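# About Priviren

Priviren is a small company in Trurnodstead that teaches people to clear up after themselves. We run courses in tidying for workplaces, schools and shared houses, and we sell very little. If you came here looking for a range of matching boxes, there are plenty of firms who will be glad to hear from you.

We started 7 years ago, after a long spell of working in offices where the storage had been bought first and the mess had been left to sort itself out. It never did. The cupboards filled up, the tables stayed covered, and the following spring somebody ordered more cupboards. We had our doubts then about the whole business of getting organised, and we have most of them still.

## What we doubt

We doubt that anyone's life is changed by a drawer divider. We doubt the before-and-after photograph, which is nearly always taken an hour apart and tells you nothing of what the shelf looked like by the end of the month. We are wary of any method with a name and a workbook, and of labels printed in a nice typeface and stuck on things that everybody can already see into.

We are also doubtful about ourselves, up to a point. A good share of the places we have worked with would have managed perfectly well with a bin nearer the door and a word from the manager. When that's the case we say so on the first visit and charge for the visit only. It has cost us some work. We would still sooner do it that way than sell a full course to people who needed a bin.

## What we teach

The main course is called Jevurholm, after the street where we had our first room, and it takes 3 mornings. It deals with one surface at a time. In most workplaces that means the table everyone uses and no one looks after: the one in the break room, or the long one by the window where parcels get opened.

On the first morning we do no tidying at all. We look at what lands on the table during an ordinary day and where it ought to have gone. People find this slow and some of them say so, quite loudly. But it's the part we would keep if we had to drop the rest, as most of the trouble comes from things that have no place to go, and you can't see that once they've been swept into a cupboard.

The second morning is spent on the few pieces of storage you already own. We ask you not to buy anything beforehand. Bring what you have, even if it's ugly.

The third is for the small stuff, and that means drinks, wrappers and bits of paper. Every firm tells us that its problem is files or cables or the post. Then we arrive and it's drinks. Somebody puts one down, somebody else puts one down next to it, and from then on the table is a place where drinks are left.

## The table

We teach from the same few things each time: a grey table, a small oak cabinet with two drawers, a cream tray, some scraps and whatever people have been drinking. It's not much of a kit, and one visitor from a furniture firm asked us when the rest of it was arriving. There is no rest of it. If a way of clearing up only works with special equipment, then it stops working when the equipment breaks or goes out of stock.

The cabinet has handles you can get your fingers round, and that was the whole reason for choosing it. We had one before with push-to-open fronts. It looked very smart and people leaned on it and it opened. 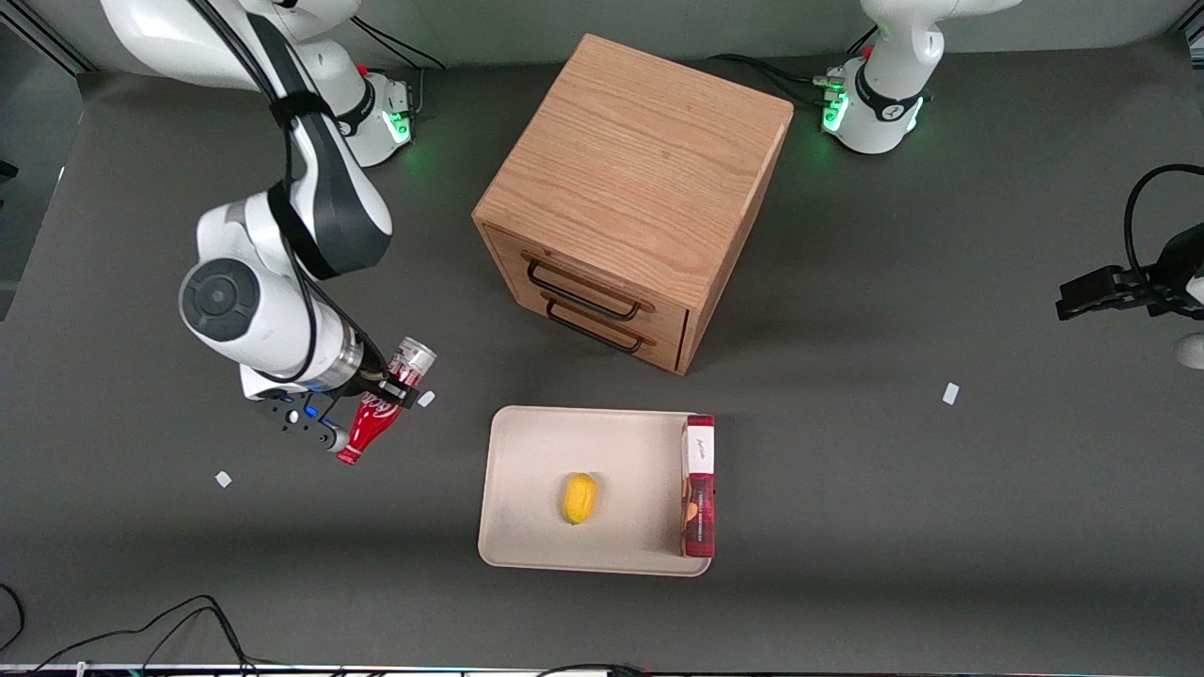 Bottles and cans go first, before the paper, and we're fairly strict about it. A Coca-Cola bottle takes up more room than a dozen scraps, and it can roll, and if there's anything left in it you'll want it off the table before you start moving your elbows about. Scraps come next. They are easy to miss on a pale surface, so we use a dark one for teaching and warn people that their own table may be less kind. The tray is for things in use. It gets emptied at the end of the session, every session, or it turns into a second table.

## Who comes to us

Last year we worked with 16 workplaces and a handful of schools. Our longest-standing client is Ofori, a picture framer's with a workshop behind the shop, and they have had us back twice. We used to mention that with some pride. It could just as well mean that it didn't stick the first time, and we've since changed how the second morning is run.

Shared houses are harder. We take them on, but only if everyone living there has agreed to it, and we do ask.

## Prices and booking

A first visit costs £46 within Trurnodstead. The full course is priced by the size of the group, and we'll give you the figure in writing before you agree to anything. There is no membership and no refresher plan. We are closed for most of March, when we go back over the year's notes and clear out our own room.

To book, use the form on the contact page and tell us which surface is bothering you. Please don't tidy it before we come.

Page last updated April 21, 2022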